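In Praise of the Small Wooden Drawer

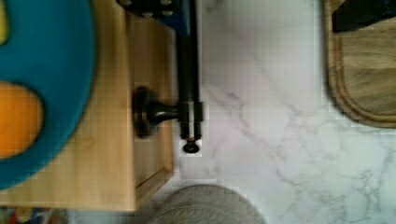
The Coleck Review, Issue 60

My kitchen in Gridcombe was put together over many years and by several hands, and I have come to believe that the best thing you can keep on a counter is a little wooden box with a proper knob on it. I mean the pale, honey-colored kind, with a panel set back inside a raised border and a dark metal knob right in the middle, so your fingers know where to go before you are fully awake.

I know the fashion runs the other way. Since March I have read three articles telling me to clear my counters completely, as if marble were a lake and we were all supposed to stand and admire it. Marble is lovely, and I could look at those faint gray and lilac veins all morning (some mornings I do). But wood sits so kindly on it! A cutting board with a groove near the edge, a box, something big and blue and cheerful set on top of the box — that is a kitchen where a person might be offered soup.

My own box came from a secondhand shop in Liem and cost me 40 dollars, which I thought was too much at the time. It has held tea, string, birthday candles and, for one whole winter, nothing but rubber bands. I have never once regretted the space it takes up, and I wipe around it gladly.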